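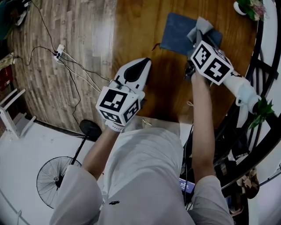 *Page last changed: 5 Jun 2020 (fixed the culvert item, which had the wrong end of the road flooding)*

**Karnthorpe Lane Road Association**
**Minutes of the January meeting**

Held in the back room of the library. The meeting was called for seven and began once the key to the heating cabinet had been found. Present: households from the upper lane, the lower lane, and the bend, which would like to be listed separately from now on. Apologies came from the house with the blue gate. The yellow house sent no apology but did send a letter, see item 6.

**1. Minutes of the last meeting**

Approved with one change. Where the minutes said the gravel discussion was "brief," this is to read "lengthy." The secretary has made the change and stands by the original as an act of kindness.

**2. Plowing**

Trodomow has plowed the lane for us again this winter. The contract says they come once the snow reaches the agreed depth, and it says nothing on where that depth is measured. Trodomow measures at the mailboxes, where the wind keeps the ground nearly bare. The upper lane measures at the top of the hill, where it drifts. Both sides have been sending each other photos of rulers.

After discussion it was agreed to ask Trodomow to measure at the bend. The bend was pleased by this and said so more than once.

The plow has also been leaving a ridge across driveways. Trodomow's reply, read out in full, was that a plow moves snow to the side and that driveways are at the side. The meeting accepted this as a description of the problem. The secretary will write again and ask whether the blade can be angled on the way down the hill.

A mailbox was knocked over during the last storm. Trodomow says the mailbox was leaning before they got there. Several people present had seen it lean. The owner of the mailbox wished it noted that it leaned because of last year's plow.

**Action:** secretary to write to Trodomow on measuring, ridges, and the mailbox, in that order and in one letter.

**3. Potholes**

The lane now has eight potholes, up from what the spring walk found. There was a long exchange on whether the one by the birch trees is a pothole or two potholes that have met. For the purposes of getting a price it will be treated as one, as Whitcombe charges by the hole.

Whitcombe has offered to fill them with cold patch now or do a proper repair after the thaw. Cold patch is cheaper and comes out again by April. The proper repair is a good deal more and involves closing the lane for a morning, which the lower lane would not mind and the upper lane would, having no other way out.

A member offered to fill them with the gravel left over from the turnaround. It was pointed out that this is what was done last time, and that the gravel is now in the ditch. The member felt this was the fault of the ditch.

Voted to wait for the thaw and have Whitcombe do the work properly. Carried. In the meantime the traffic cone will be placed in whichever hole is worst. There is only the one cone. The upper lane has it and will bring it down.

**4. Culvert**

The pipe under the road at the lower end is blocked again, with leaves this time. Water is crossing the road there and freezing overnight. Sand has been put down by the two nearest households, who would like the rest of the lane to know that sand is not free and that it gets tracked into the house.

Agreed that the association will pay for the sand from here on. A bag will be kept in the bin next to the mailboxes. The bin currently holds a rake head, some wet flyers, and the second half of a hose. These will be removed by whoever put them there, or failing that, by the secretary.

Discussion of a larger pipe. The road on the Tarkmont side put in a larger pipe and have had no trouble with it, as we are reminded at every meeting. The cost is well past what we have. The question was put off to spring, when everyone can go and stand around it and look.

**5. Money**

The balance stands at $161. This was read out, and then read out again on request. Not all of this year's dues have come in. The amount is $40 per household, the same as it has been for as long as the records go back, and those records go back to a shoebox with a soft bottom.

The motion to raise dues was made and seconded. The discussion went as it usually does. Points raised:

- The Whitcombe work can't be paid for out of what is there.
- Households near the main road use less of the lane and should pay less.
- Households at the top use all of it but drive more carefully.
- This last claim was disputed.
- The bend could be persuaded either way.

A sliding scale by distance was proposed and a member began drawing it on the back of the agenda. When it became clear that the scale would need to take account of second cars, delivery trucks, and a horse trailer, the drawing was set aside. The motion to raise dues was tabled until there is a written price from Whitcombe. Late dues will be asked for by note, politely. If the polite note does not work there will be a second note.

**6. Letter from the yellow house**

Read aloud by the secretary. The letter is opposed to the speed sign, which it calls "unfriendly," and suggests one with a picture of a turtle. It also asks who moved the stone at the end of the driveway.

The sign stays. Several people liked the turtle but did not want to pay for it. No one present knew about the stone, or at any rate no one spoke up. The secretary will reply on the sign and say as little as possible about the stone.

**7. Other business**

The reflectors along the hill are mostly gone. Some were found by the plow. New ones to be priced.

The lamp at the entrance is on all day and off all night. It was on a timer that was set before the clocks changed, and possibly before that. A member with a ladder has offered to look at it, weather allowing.

A request was made that people stop turning around in the driveway just past the bend. The people doing it are mainly visitors who have missed the entrance in the dark, so this was joined to the lamp item.

The coffee was thanked. The person who made it asked that someone else make it next time.

**8. Next meeting**

In spring, after the thaw, at the culvert if it is dry and in the library if it is not. Bring boots to either one. The upper lane is asked to bring the cone.

The meeting closed when the library lights went off.

*Added later:* The spring meeting was not held. Everything put off to it is still put off. Dues may be left in the mailbox with the green lid, in an envelope with the house number on it, and the lamp now comes on at night.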